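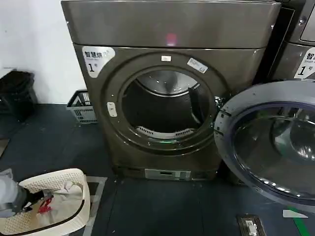 Ekelden wrote, Aug 30, 2020:

> We have to put in a capital request for dryer loading and unloading
> before the December cutoff. Finance wants one number per station and
> the vendors will only give us arms and controllers. Trodeck quoted
> two arms, two grippers and a base. Midau quoted the same thing plus
> "commissioning, as required", with no figure against it. Has anyone
> on the list carried one of these through a full budget year? What
> did you leave out the first time? We are thinking of four stations
> at once to get the volume discount.

Reading time: 5 minutes
Print this message | E-mail this message

We carried one through, on the Luo line, and the first request was short. Notes below in the order the costs hit us.

Arms and controllers. This is the easy part, and both vendors are close enough that price should not decide it. Ask what the quote says about payload at full reach with the gripper mounted. A damp sheet hanging off the fingers is a longer lever than it looks on the data sheet, and the next size up in arm changes the base, the power drop and the freight. If the vendor has only quoted bare-flange payload, send it back.

Grippers. Budget these as a consumable. We had them under capital with the arms, so every replacement needed a capital signature, and a station sat idle while the form went round. A finger set from our supplier came to 664, delivered. We now hold one set per arm on the shelf and charge them to maintenance. Fingertip pads are a separate line again. They wear faster than the linkages, and the pads that hold thin cotton well are the ones that wear fastest. Get the pad part number written into the quote, with a price that holds for the year.

Door handling. Decide early whether the robot opens and closes the dryer door or whether you pay for an actuator on the machine. The second option looks cheaper until you add it up per dryer, plus the electrical work, plus whatever your dryer service contract says about modifications. We left the doors alone and spent the money on teaching time. A swinging round door is a poor target for a depth sensor, and clear plastic or glass is worse. Plan on extra hours for it whichever arm you buy.
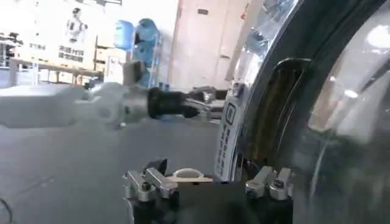
Teaching and test hours are where the first request went wrong. We allowed 17 days of vendor time and nothing for our own people. The log at the end of the year showed 520 hours of in-house time against the station, almost none of it in the plan. That covers running the arms through the motions, sorting out failed cycles, and resetting baskets so the next cycle could start. The last item sounds trivial. Someone has to put the clothes back every time, and that person has a labor rate. If your finance group accepts loaded rates, use them. If not, put the hours in as a note under the table so the number exists somewhere.

Bench before floor. If you have the space, set up the first pair of arms at a table near engineering and do the gripping work there. Parts are within reach and a stopped arm blocks no production. Then move to the dryers. The cost of doing it this way is a second set of mounts and a second calibration. We thought that was fair. Midau will tell you it can all be done on site, and it can, at their day rate.

Two arms or one. You asked only about two-arm stations. A single arm will load loose items from a basket. It has trouble with anything that has to be held open or kept off the floor while the rest follows. The second arm costs less than the first if they are ordered together, but ask whether the controller is shared. Trodeck's two-arm price on our quote assumed one cabinet. When we asked for independent stops on each arm, it became two cabinets, and the difference was more than the discount.

Cameras and cabling. Wrist cameras are cheap. Cable runs to them are the problem. Anything that crosses a moving joint will fail at some point, and the connector at the wrist goes first. Order the cables with the cameras, in the same purchase order, with spares - otherwise they come from a different supplier on a different lead time. Ask also about exposure control. Bright walls and windows behind the work wash out the image, and so does fast motion. We paid for shades and a second lighting circuit after the fact. Both belong in the facilities line from the start.

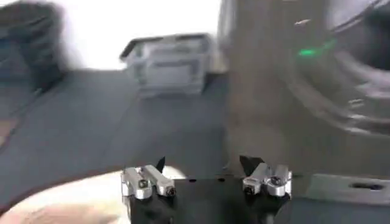 Totes, baskets and fixtures. Standardize these before you buy anything else. We had several kinds of basket in circulation and each one needed its own pick height and its own approach. Replacing all of them with one type cost less than a week of reprogramming. Put it in the request as process equipment. If you call it supplies, it will be cut.

Floor. Tape, mats and position marks are small money. Floor anchoring is larger, and moving it later is larger still. Leave the arm base on lockable casters until the layout has held for a full quarter, then anchor. Check drains and floor boxes against the base footprint on a real drawing. Ours was drawn from memory and the base had to shift.

Safety. Get the assessment quoted by the station and by the room. By the room was lower for us once a second station was on the plan. Do not let it come out of the commissioning line. It will use all of it.

On the four-station question: I would not. Buy one, with a written option price on the other three that holds for twelve months. Trodeck agreed to this when we asked. Midau wanted a deposit, which we declined. You will change the gripper or the base after the first station, and you do not want to change it on all four. If finance insists on seeing the whole program, give them the full amount phased over two years with a review point after station one.

As to one number per station, I would give them two: purchase and first-year running. The second should carry fingers, pads, cables, in-house hours and the service contract. On our line the running figure was the one that got questioned, so have the log ready.

I can send the blank version of our cost sheet off list. The formulas are plain and the tab for cables is still a mess - check the totals by hand before you forward it to anyone.

Contact the list owner | Copyright remains with the individual posters | Back to top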